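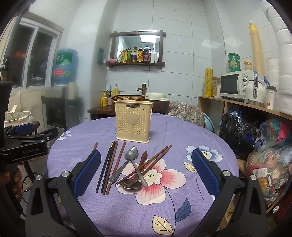
Right so the cutlery pot. Cleared the drawer under the hob on Sunday because the runner has gone again, and everything we use daily is meant to live on the round table now instead. Chopsticks, two metal spoons, the dark wooden spoon, all of it to go in the cream-yellow holder with the heart on the front and the little holes. My question is do you lot stand things handle up or handle down?? My sister says handles down so the air gets at the bowls, I say that's how you end up touching the end that goes in somebody's mouth. Also do chopsticks need their own pot. We've got black ones and brown ones and they get mixed every single time.
- plumduff_kate

---

tinlid47
Handles up. Always. You grab the handle, end of.
Chopsticks I'd do the other way round though, thin ends up, otherwise the tips sit in whatever collects at the bottom.

---

Seraina Marti
Disagree with tinlid on the chopsticks. Tips up means fingers on tips, same problem Kate has with the spoons. Stand them tips down and wash the pot twice a week. Ours is a plain white Sakano and it comes apart so no excuse really.

---

tinlid47
twice a week?? who's washing a pot twice a week

---

Seraina Marti
Me. Takes a minute. You should see what comes out of the bottom if you leave it till the end of the month.

---

gorse_and_co
Wooden spoon shouldn't be in with the rest imo. Needs to dry flat on a rack or across the top of a bowl, then put it away. I lost a lovely one to black spots round the base, it had been standing in a jar by the sink all winter. Oiled it, sanded it, no good, went in the bin in May.
Metal ones can go any way up they like.

---

plumduff_kate
oh no, I've been standing mine up for years. It's still nice and glossy on the bowl so maybe got away with it. Will dry it flat from now on.
Seraina does yours have a drip tray? This one has a wider bit at the base but I don't know if I trust it on the purple cloth, it's a woven one with big flowers on and I don't want a ring on it.

---

Seraina Marti
Yes, a little tray that clips under. If you haven't got one use a saucer. Or dry everything with a tea towel first and then it doesn't matter, which is what my mum would say.

---

brackenhill
Why a cloth on a kitchen table at all, wipe-clean is so much easier. We had a Solau oilcloth for ages, sauce came straight off.

---

plumduff_kate
because I like it! Room's all tile, it needs something soft in there

---

brackenhill
Fair enough. Get two then, one on and one in the wash.

---

gorse_and_co
On mixing the chopsticks - elastic band round each pair when they're put away. Looks daft, works. Or just own one colour. We gave all our odd ones to my nephew and bought a bundle the same from Pfister market, no sorting ever again.

---

tinlid47
elastic band holds the damp in. No.

---

gorse_and_co
Not if they're dry when you do it tinlid

---

plumduff_kate
OK so - spoons handles up, wooden one flat on the rack, chopsticks tips down and the pot gets a scrub when I remember (sorry Seraina). Saucer underneath. Sister has been told. She's not having it but it's my tabel.
Still need to mend the drawer runner, will do a separate post for that.

---

Thread closed to new replies. 2108 views

Reader comments (2)

mossy_step: Came looking for drawer runners, stayed for the spoons. Did the runner post ever go up? Mine's a Livus one and it sticks halfway.

Dilys R: Handles down in our house, has been for over 47 years and we're all still here.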